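Home News Food Homes Weekend Subscribe
188 shares | 9 comments

THE DESK DRAWER, AND OTHER SMALL DEFEATS

Friday, almost five. Elias Karam has tipped the whole drawer out again. Tape, two rolls of it, neither with an end you can find. Caps with no pens. A ruler from Trunlow, the stationers on the corner, gone years now.

"I know where everything is," he says. He dosen't.

Ghada Aoun does this for a living – small offices, mostly, the sort with one good chair. Her rule is short. Clear the top first. All of it. Then put one holder back, in the far corner, and see what earns a place in it.

She likes red for the holder. Bright, ugly if need be. You see it, you use it. Karam held out for a gray tray from Bassey, lost the argument in 4 minutes.

Tape is the hard one. Too wide for the pen slots, rolls off everything. Aoun lays hers flat and leaves it out. Fine by me.

And small tubes – leads, glitter, whatever comes in them – go in last, or they they end up under the rest. Mine are in a mug. She was polite about it.
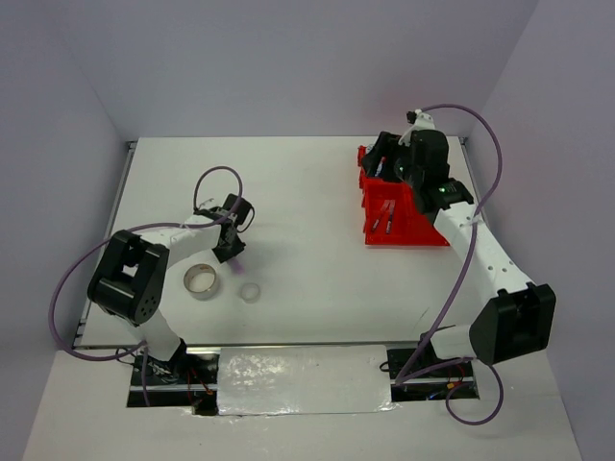
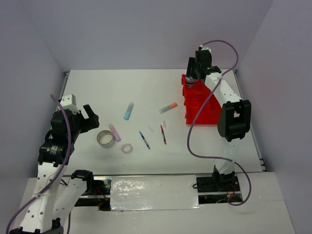
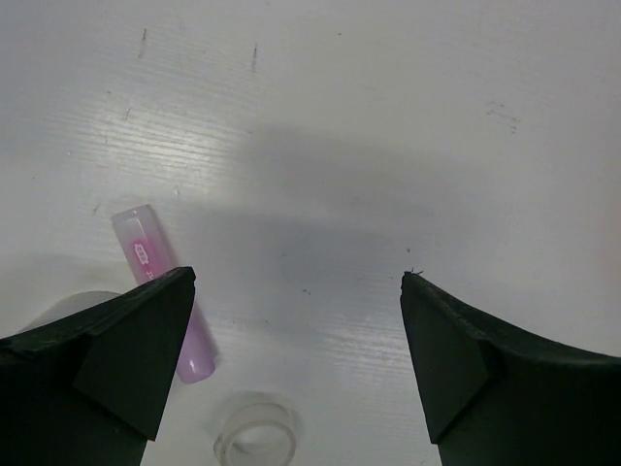

Small things on a white tabletop: a roll of tape and a clear ring, first; the red holder at the back, first and second; a pink tube, third.

378 likes | Share | Print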